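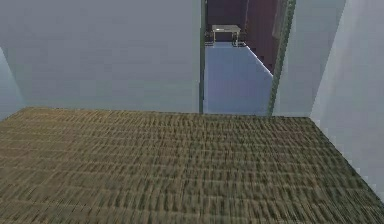

**Fan Pages and Photo Clubs, handout 4: tagging and captioning portraits**

Hello again, everyone, and thank you for such a lively session last time (I did promise we'd get to tags eventually, and now we have!). Keep these notes next to you while you work through the Pitley gallery, as most of the questions I get by email are answered somewhere in them.

### Tags people will use

Think about what a visitor would type. Somebody hunting for a profile picture will type "short hair" or "denim jacket" long before they type the name of a person they've never heard of, so put the plain words first and the name after. Pitley gives you 200 characters for the whole tag line, and repeating "stylish" in every second tag eats that up at a frightening rate.

- Use one spelling of a name and stick to it. Bermúdez with the accent, please, if that is how Crescencio signs his work.
- Leave out towns unless the portrait was taken there.
- Stop at 10 tags. I know, I know, but do try.

### Captions

A caption is a sentence, with a verb in it if you can manage one. Candela Quintana's set from July is the one I always go back to, because each caption tells you who is sitting and what the occasion was, and then it leaves you in peace to look at the face.

### Permission

Ask the sitter before you upload to an open club, even when the sitter is your cousin and has already said yes to a private album. A short written message is fine. Keep it in the same folder as the picture.

### For next time

Read page 53 of the course booklet, then rewrite the tag lines for any three portraits in your own club. Send them to Ainhoa Sarmiento, who is kindly marking this one while I'm away, and put your group letter in the subject line or she'll be sorting them all evening.

Tzu-hsuan Yuen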